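Drasum cell 2, bench notebook
Wednesday, June
Entry opened 09:40

Subject: unplanned stop of the right arm during the pastry bagging task

Episode 131 was halted at 09:22 by the right arm controller. The arm had closed on a ring pastry at the tray and was travelling towards the bag when the wrist stopped short and the controller reported a following error on joint 5. The gripper kept its hold. The left arm was holding position beside the bag and did not fault. The operator pressed the stop button within the same few seconds, and both arms were then powered down with a hand under the right forearm, as the procedure requires.

No person was inside the cell. No damage was found to the bag, the tray or either gripper. The event is recorded as a fault and not as a safety incident, subject to the remark on the stop button given further down.

Log extract, right arm, joint 5: commanded position 2990, limit set in the configuration file 3000. The command was therefore inside the permitted range. The motor reached 65 per cent of rated current before the trip, against a normal value for this movement well under half of that. The motor was not warm to the touch when the cover came off at 09:50.

The first suspicion was the cable conduit on the right arm. It was refitted on the previous shift with a longer loop, after the earlier one had pulled tight at full reach. With the power off, the wrist was turned by hand through its range. Resistance was felt near the upper end, and it went away when the conduit was lifted clear of the wrist. This was repeated with the same result.

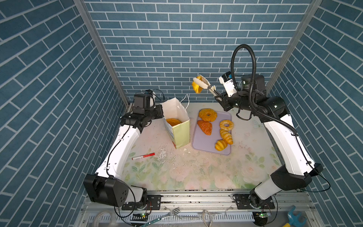
Cell 2, bagging task. Right arm with ring pastry over the tray, left arm at the bag. Note height of conduit loop on the right arm.

Second check: the Skarkico motion settings were compared with the copy kept on the server. They match. The payload value is correct for the artificial pastries and has not been altered since the task was set up. A software cause is considered unlikely, but it has not been ruled out.

Action taken. The conduit clip was moved one hole back along the upper link and the loop shortened slightly. The joint was then run alone at reduced speed, without an object in the gripper, through the full range and back. Current stayed within normal limits. The bagging task itself has not been restarted.

Remark on the stop button. The stop cut motion on both arms, but the left arm controller continued to show "ready" until it was powered down. The wiring note supplied by De Luca states that both controllers should drop to "stopped" together. This must be explained before any person reaches into the cell on the strength of the display alone. Until then, power is to be isolated at the wall for every change of bag or tray.

Outstanding:
Test the stop circuit on the left controller, power isolated first, second person present.
Inspect the right wrist cable for wear where the conduit was rubbing.
Send log and clip position to the Prustardale site, where the same conduit is fitted.
Mark episode 131 as failed and keep it out of the training set.
Clean table surface before restart.

15:10. Left controller tested. Fault reproduced once, then not again. Connector reseated. Cell remains out of use.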